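Category: Research articles » Automation in practice
Shares 19 | Comments 3

4.2 Open-day demonstration at Skollombridge

The second set of observations was made during the February open day at the Skollombridge site, which 400 visitors attended. The demonstration was arranged by Lucimara Fontes and concerned the handling of household items with a hand-held gripper. Visitors watched in small groups, and each session was followed by 5 minutes for questions. The work table held a white wire dish rack, a plate of food and other kitchen items (Figure 3).

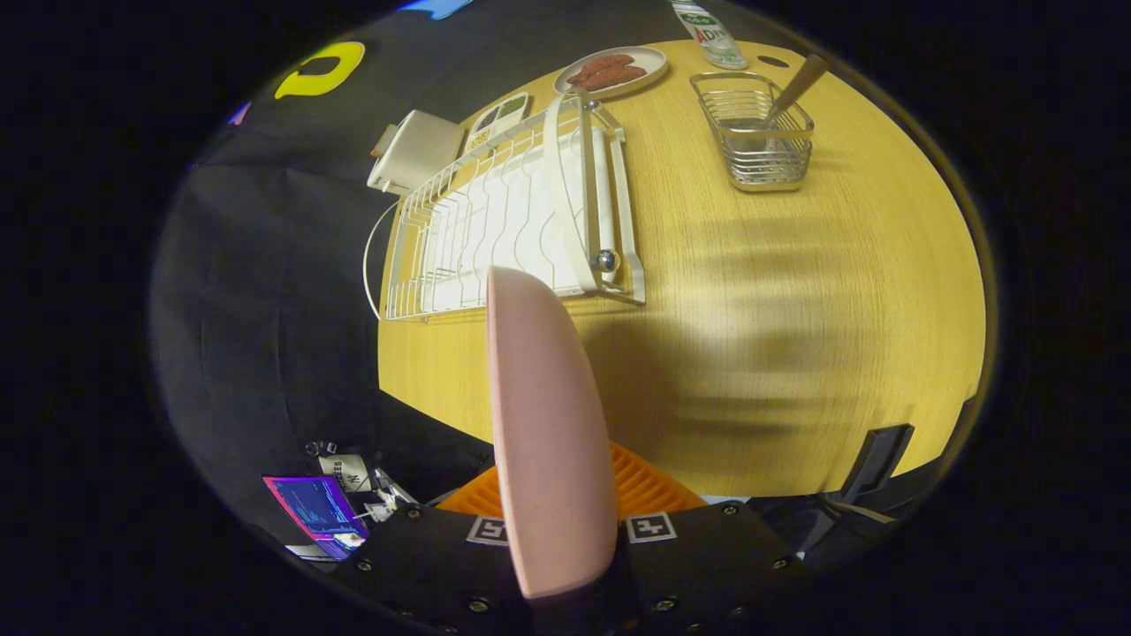 Figure 3. Table-top work with the gripper; in the second view, a pink plate is held between the orange pads at the rack.

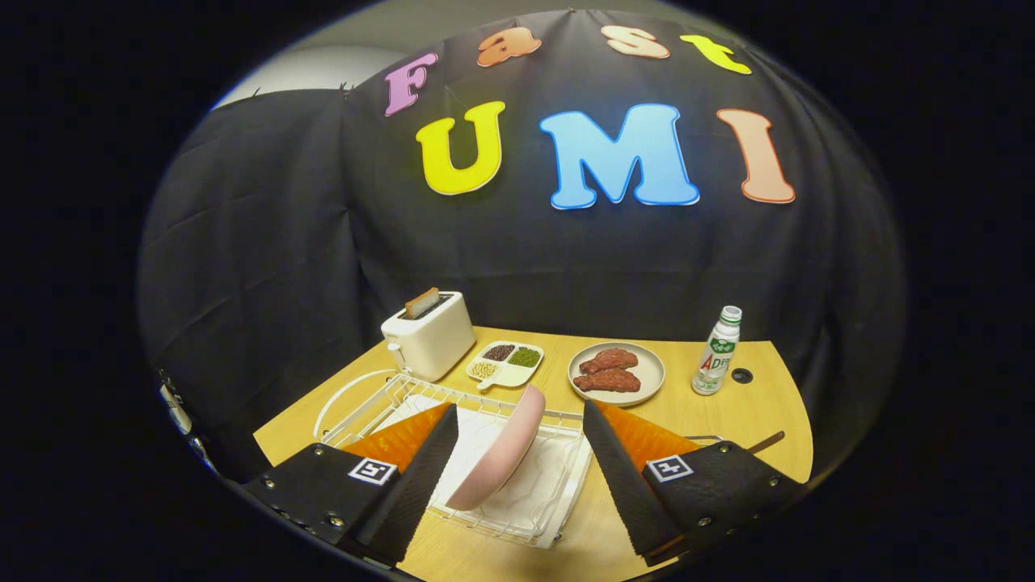

4.3 Visitor responses

Written comments were collected at the exit and sorted by Aurélien Besson. Most questions dealt with grip force and with the cost of replacing worn pads. Several visitors asked whether thin plates were harder to hold than thick ones. These remarks informed the changes set out in Section 5.

This site uses cookies to improve your visit. Accept | Manage settings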